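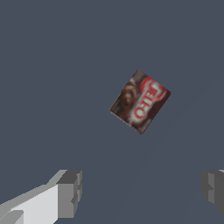 April, sim bench, 10:20 - pudding box again

Reran the Nosum grasp policy on the pudding box, wrist view and outside view both logged. The claim from Rotdale is that the policy reads the pose of the box from the wrist view alone. I don't buy it yet. Flat gray-blue background, one small brown box with a big red logo on it. A color blob finder would do fine with that.

Score this morning: 51 successes in 77 episodes. The writeup says 70 percent, so we're a bit under, and I don't know which seeds they used.

Also not happy with the success flag. It goes true as soon as the box is between the fingers and lifted, however briefly. From the outside view you can't judge the grip at all, the white hand hides most of the box.

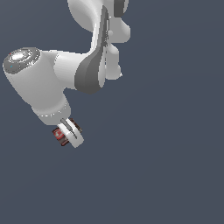

Veronika Balogh thinks the flag is fine and that I'm asking a grasp benchmark to be a transport benchmark. She'd sooner look at the seven worst seeds before anyone touches the metric. Fair, but I want a hold time in there anyway - two seconds, say.

Texture check, 14:05. The lettering on the logo looks backwards in the wrist view. Either the UV map is flipped or the camera is, and those are very different problems. If it's the camera, left and right are swapped for every pose label in the set.

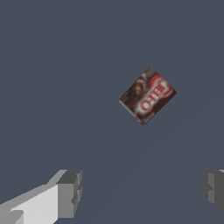
To do

- load a plain asymmetric marker in place of the box texture, same camera
- ask Boris Dervishi which mesh version Rotdale shipped
- rerun with the texture grayed out, same seeds
- no numbers to Skurton until the flip is sorted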